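Sodora tightens rules for hand-held gripper recordings

2025-01-05

Sodora has published a revised practice note for teams that record manipulation work with hand-held grippers outside the lab. The note replaces a draft circulated in November and applies to all sites, including shared meeting rooms and reception areas.

The main change concerns the start of each recording. Operators must now hold the gripper still for six seconds with both fingers in view and the work surface behind them. Finger pads are to be checked for wear every 20 recordings and replaced in pairs.

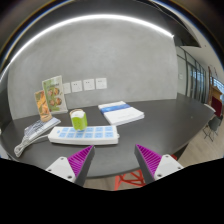
Cables get a section of their own. A power strip or loose cord on the work surface may stay if it is listed in the session record -- moving it partway through a session means opening a new record. Printed matter is treated the same way, and any page with personal details has to be removed before work begins.

Sessions are limited to 60 minutes per operator. Pui-shan Yang, who edited the note, said the limit was set after a review of 1506 recordings made at the Jillthorpe and Ojeda sites. Filippos Sarantis will handle requests for exceptions, which must be made in writing and name the room, the operator and the gripper used.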